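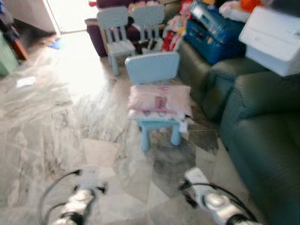 Our project asked a simple question: how much of the mess in a family living room comes from things that have no home? Ximena Maldonado and I (Pak-hei Chow) picked this topic in March, and we got way more into it than we expected! We planned the work around the seats, which are where stuff tends to land. A heap of clothes on the purple sofa, suitcases stacked on the green one, a folded pink-and-white piece on a light blue child's chair - all of it is sitting where a person could sit.

Method
We sorted everything into three groups: wear, store and travel. Each item got a paper tag and a line in our log, which ran to 50 entries. We timed 11 tidying sessions and wrote down which group went first. Ximena did the timing and I did the tagging, then we swapped halfway.

What we found
Starting with the travel group worked best for us. Suitcases take up a lot of sofa, so moving them first gave us a big clear place to fold. Clothes were the slowest by far. The small chairs were a great surprise - they are light, easy to shift, and just the right height for sorting while kneeling on the floor.

Next steps
We would love to try the same plan in a bedroom, with 7 more sessions and a better tag that doesn't fall off sleeves.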